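Notas para la charla del miércoles
Mantener una casa vieja sin arruinarse
Biblioteca del barrio, sala de abajo, 19:00

Saludo corto. Me llamo Crescencio Vallejo, llevo media vida haciendo mantenimiento de fincas y los últimos años vivo en una casa que tiene más de un siglo. No soy arquitecto. Lo que cuento sale de trabajar en casas de otros y de equivocarme en la mía.

Avisar de que las preguntas van al final, salvo que alguien no oiga bien. Preguntar si se oye atrás.

1. Por qué esta charla

En el barrio quedan muchas casas de planta baja y un piso, con muros de piedra o de ladrillo macizo, forjado de vigas de madera y cubierta de teja. Casi todas se han reformado a trozos. Alguien puso un baño en los setenta, alguien cambió las ventanas en los noventa, y entre medias se taparon cosas que no convenía tapar.

La mayoría de los problemas que me llaman a ver empezaron siendo pequeños. Una teja corrida, un canalón atascado, una junta de fregadero. Lo caro viene después, cuando el agua lleva tres inviernos entrando por el mismo sitio.

Contar el caso de la calle Sales. Mancha en el techo del dormitorio, la pintaron dos veces con pintura antimanchas. La tercera vez abrieron y la cabeza de la viga se deshacía con la mano. El arreglo de la teja habría sido una mañana de trabajo. No decir el número de la calle, que la dueña a lo mejor viene.

2. El agua primero

Si alguien solo va a recordar una parte de la charla, que sea esta.

Orden en que reviso una casa: cubierta, canalones, bajantes, fachada, suelo exterior, y después ya entro. Dentro miro techos de la última planta, esquinas, detrás de los armarios que dan a muro exterior, debajo del fregadero y alrededor del plato de ducha.

Los canalones se limpian dos veces al año, en mayo y después de que caiga la hoja. En mi calle hay plátanos y hay que hacerlo una vez más. Echar un cubo de agua al final y mirar por dónde sale. Si rebosa por una unión, se marca con tiza y se vuelve en seco con sellador.

Bajantes: que el agua no caiga al pie del muro. Un codo y un metro de tubo apartan el chorro. He visto humedades de zócalo que bajaron mucho solo con eso, y la familia ya tenía presupuesto para inyecciones.

Sobre la humedad que sube del suelo. Los morteros de cemento en un muro antiguo de piedra cierran la salida al vapor, y la humedad busca otro camino, normalmente más arriba. Mortero de cal, pintura a la cal o al silicato. Tarda más en secar y hay que proteger el suelo porque salpica. Los revestimientos de plástico por dentro esconden la mancha una temporada.

Enseñar el trozo de revoco que llevo en la bolsa, que se vea la capa de cemento despegada entera. Pasarlo por las filas.

3. Las herramientas que de verdad se usan

Mucha gente me pregunta qué tiene que comprar. Poco. Un juego de destornilladores decente, martillo, alicates, llave inglesa, nivel, metro, espátula, sierra de mano, linterna frontal. Taladro si se va a colgar algo, y si no, se le pide a un vecino.

Con los destornilladores, lo que importa es que la punta ajuste. La mitad de los tornillos pasados que encuentro en puertas viejas se pasaron con una punta pequeña. En bisagras antiguas el tornillo suele ser de ranura recta, y la ranura está llena de pintura. Se limpia con un punzón antes de intentar nada.

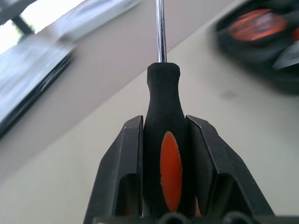

Si el tornillo no se mueve, no hay que insistir con fuerza. Una gota de aceite penetrante, esperar una noche, apretar un poco en el sentido de cerrar y luego aflojar. En madera de pino vieja el agujero suele estar comido. Se rellena con un palillo redondo y cola blanca, se corta a ras y al día siguiente se atornilla otra vez.

Guardar las herramientas en seco y siempre en el mismo lugar. En mi casa están en el armario de la entrada, porque cuando hay un escape no quiero bajar al sótano a oscuras.

4. Madera

Puertas que rozan. Antes de cepillar, mirar en qué época del año estamos. Una puerta que roza en noviembre puede ir bien en julio, y si se cepilla en noviembre tendrá holgura todo el verano. Apretar primero los tornillos de la bisagra de arriba. Muchas veces la puerta ha caído unos milímetros y con eso se levanta.

Ventanas. Defiendo las de madera cuando el bastidor está sano. Rascar, masilla nueva en los cristales, burlete en el marco, dos manos de pintura. No aíslan como una nueva con doble vidrio, eso hay que decirlo. Pero una ventana de madera cuidada dura otra generación y se puede reparar pieza a pieza.

Carcoma. Agujeros pequeños y redondos. Si cae serrín fino y claro, hay actividad. Si los bordes están oscuros y no cae nada, puede ser antigua. Poner un papel debajo y mirar a las pocas semanas. Con termitas no jugar: no suelen verse agujeros, la madera suena hueca y a veces hay cordones de barro en el muro. Ahí se llama a una empresa y se habla con los vecinos, que el problema rara vez es de una sola casa.

Vigas. Pincharlas con un destornillador viejo cerca del muro. Si entra sin esfuerzo más de un centímetro, que lo vea un técnico. No cargar más la planta de arriba mientras tanto (estanterías de libros, bañeras, depósitos).

Aquí suele preguntar alguien por el barniz. Respuesta corta: aceite en interiores, lasur en exteriores, barniz de poro cerrado en ningún sitio donde dé el sol.

5. Electricidad, lo justo

Esta parte la doy seria. Casi todo lo de electricidad es para un instalador autorizado, y en una casa vieja más. Lo que sí puede hacer cualquiera es mirar y entender qué tiene.

Preguntar a la sala quién sabe dónde está su cuadro. Quién ha pulsado el botón de prueba del diferencial este año. Dejar un momento.

El botón de prueba, una vez al mes. Si se pulsa y no salta, llamar. Si en el cuadro no hay diferencial, llamar también, y antes.

Señales de que algo va mal: enchufes calientes al tacto, plástico amarilleado alrededor de los agujeros, luces que bajan cuando arranca la lavadora, olor raro. Cable forrado de tela en uso, cambiarlo entero. Los ladrones en cadena detrás del televisor, fuera.

Para cambiar una lámpara se baja el general, no solo el interruptor de la pared. En las casas reformadas a trozos hay interruptores que cortan el neutro y dejan la fase en la lámpara. Y se comprueba que no hay tensión en el punto donde se va a trabajar. El comprobador se prueba antes en un enchufe que se sabe que funciona, y otra vez al terminar.
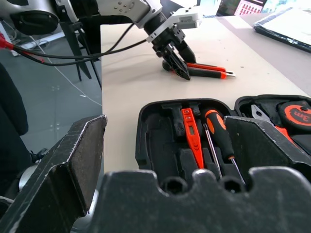 Dar el dato de mi propia casa. Al cambiar la instalación salieron 112 metros de cable sin tierra, parte de ellos dentro del tabique del pasillo y sin tubo. No lo había visto en veinte años de vivir allí. Salió porque quise mover un enchufe.

6. Calor y ventilación

Una casa antigua pierde mucho calor por arriba. Si hay desván no habitado, lo más rentable es echar aislamiento en el suelo del desván. Se puede hacer en un fin de semana con dos personas, mascarilla y rodilleras. No tapar los respiraderos del alero.

Después vienen las rendijas. Una vela o una varilla de incienso en un día de viento, pasarla despacio por el contorno de puertas y ventanas. La caja de la persiana suele ser lo peor.

Ojo: cuando se sellan las rendijas, el aire que entraba por ellas deja de entrar. Hay que ventilar a propósito, diez minutos por la mañana con ventanas enfrentadas. Si hay caldera de gas o estufa de leña en la vivienda, las rejillas de ventilación no se tocan – esto repetirlo.

Condensación en el dormitorio: separar el armario unos centímetros del muro exterior, no secar ropa dentro con la puerta cerrada, calor suave y seguido mejor que a golpes.

7. Dinero y calendario

Yo guardo 400 euros al año para lo pequeño. Pintura, masilla, tejas sueltas, un grifo. Hay años que sobra y se queda para el siguiente. Lo grande va aparte y se planifica.

Un cuaderno de la casa. Fecha, qué se hizo, quién lo hizo, qué producto y qué color. El color sobre todo. Pegar dentro la tapa del bote si hace falta. En el mío falta justo el verde de la puerta de la calle y la he tenido que pintar entera por un desconchón.

Presupuestos: pedirlos por escrito, con partidas separadas, y preguntar qué no está incluido. Andamio, retirada de escombro, permiso. Desconfiar del que presupuesta un tejado sin subir.

Calendario que reparto en la hoja:
Primavera: canalones, tejas, masilla de ventanas.
Verano: pintura exterior, revocos de cal a la sombra, tratar madera.
Otoño: canalones otra vez, burletes, revisión de caldera y chimenea.
Invierno: mirar manchas después de cada temporal y apuntarlas.

8. Cierre y preguntas

Si se quedan callados, empezar yo con la de siempre, si merece la pena picar el yeso para dejar la piedra vista. En general no. Esos muros se hicieron para ir revestidos, la piedra es irregular y suelta arena toda la vida.

Otra habitual: suelos hidráulicos. Jabón neutro, nada de vinagre ni de agua fuerte. Las piezas sueltas se levantan y se numeran por detrás con lápiz.

Las hojas están en la mesa de la puerta. Recoger el trozo de revoco antes de irme, que la última vez se lo quedaron. Hay que dejar la sala a las nueve menos cuarto.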